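How to Photograph Shorebirds from Ground Level

Most shorebird pictures taken from standing height show a small brown bird against brown mud. Get the lens down to the bird's eye level and the mud in front and behind goes soft, the bird separates from it, and you can see the face. It takes patience and you will get dirty, but the method is simple.

I work mostly on the mudflats at Hulamport, on the north side of the Ginting channel, and the times and distances below come from there. Adjust them for your own beach.

What you need

A telephoto lens of 400mm or longer. A 100-400 zoom is fine to start with. You can crop a sharp picture from a shorter lens, and a lighter setup is easier to push across sand.

A ground pod. I use the Jarix, a shallow metal dish with a bolt for a tripod head. An old frying pan with a hole drilled in the middle does the same job. Put a small ball head or gimbal on it and check that the lens can tip down a little as well as up.

Rain pants and a jacket you don't care about. Knee pads help. So does a thin foam sleeping mat, cut to reach from your chest to your knees.

A cover. The Bullora throw blind is a camouflage sheet with a slot for the lens. On an open flat it won't hide you, but it breaks up the outline of your head and arms and the birds settle sooner. If all you have is a drab poncho, use that.

A blower, two dry cloths in a zip bag, and a large trash bag to put everything in on the way back.

Step 1. Pick the tide

At low tide the birds are spread over half a mile of mud and there is no way to get near them. At high tide they are packed together on a roost, resting, and should be left alone. You want the middle of a rising tide, when the water is moving the birds toward the shore while they are still feeding.

Look up high water for your beach and be lying down, settled and quiet, three hours before it. At Hulamport I get my best pictures in the second of those three hours.

Check the way out before you lie down. Some flats fill from behind through the creeks, and you can't see it happening with your eye at the viewfinder. Set an alarm on your phone to vibrate at the time you have to leave, and leave when it goes off.

Step 2. Pick the light

Early morning and late afternoon, with the sun low and behind you. Your shadow should point toward the birds. If the tide is right at noon and the sky is clear, I stay home. Thin overcast is good at any time of day.

A morning with the right tide comes up every two weeks or so. Go through the tide table and mark them a month at a time. July is worth marking with extra care, as the first southbound adults are still in breeding color then and the flats are not yet crowded with people.

Step 3. Get into position

Walk to where you want to be before the birds are there. If they are already feeding, stop well short, get down on your knees, then on your stomach. Push the pod forward an arm's length, pull yourself up behind it, and wait. Do it again a minute or two later.

Watch the nearest bird the whole time. If it stops feeding and stands tall, you stop. If it starts bobbing its head or walking steadily away, back up a little. If it flies, you were too close, and you should stay put for a while instead of following it.

Once you are in place, stop moving and let them come to you. Sanderlings and dunlins will often feed inside the minimum focus distance of the lens. Larger birds like godwits and curlews will not. Don't chase them.

Never crawl toward a high tide roost, and stay off the upper beach in nesting season. Plover eggs are very hard to see from a crawling position.

Step 4. Camera settings

Manual exposure with auto ISO is the easiest place to start. Set the aperture wide open or one stop down. At ground level the foreground and background blur by themselves.

Set the shutter at 1/1600 for feeding birds. Small sandpipers move their heads faster than you would think. For birds in flight go to 1/3200 if there is enough light. For a bird asleep on one leg you can drop to 1/500 and bring the ISO down.

Watch the exposure on pale birds. A sanderling in winter plumage on dark wet sand will fool the meter, and the breast will lose all its detail. I dial in two thirds of a stop under and check the histogram after the first burst.

Use continuous autofocus with a small zone. If your camera has bird eye detection, turn it on, but be ready to switch it off when there is a lot of mud or weed in front of the bird. It sometimes grabs the foreground.

Step 5. Compose

Keep the horizon level. It is easy to miss when your neck is bent back, so turn on the electronic level.

Leave room below the feet for the reflection. Cropping a reflection through the middle is the most common mistake I see. Leave more room in front of the bird than behind it.

Wait for the head to turn a little toward you. A bird with its head angled slightly away looks as if it is leaving, and those are the first ones I delete.

Short bursts are enough. On my last outing I kept 22 pictures out of a full card, and 5 of those were good enough to print. Of the 41 I had marked on the back of the camera, most turned out soft once I saw them on a real screen.

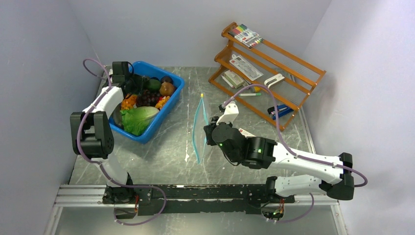
Gun-woo Cha wrote to say that 1/1600 is too slow for sanderlings running at the edge of the surf, and that he had 31 frames in a row with sharp bodies and blurred legs before he went up to 1/2500. He also gets his pod wet first, so it slides better on dry sand.

I agree on the surf line. My figure is for birds picking at mud, which stay in one spot longer. If they are running, go faster and accept the noise. A little blur in the legs doesn't bother me as long as the eye is sharp, but that is a matter of taste.

Step 6. Leaving

Back away the same way you came in, on your stomach, until the nearest birds are no longer paying attention. Then get up slowly, in stages. Standing up in the middle of a feeding flock puts every bird on the flat in the air, and they need that feeding time.

Step 7. Clean up

Salt and sand get into everything. Before you change a lens or open a battery door, use the blower on the body and lens barrel, then wipe both with a cloth dampened with fresh water, then with a dry one. Don't rub the front element until the grit is off it.

Rinse the pod and unscrew the head. If you leave them bolted together overnight, the threads will start to corrode. Take the tripod head apart if the manual shows you how, and let the parts dry in the open, away from a heater.

Hang the cover outside. Mine smells of the Ginting channel whatever I wash it with.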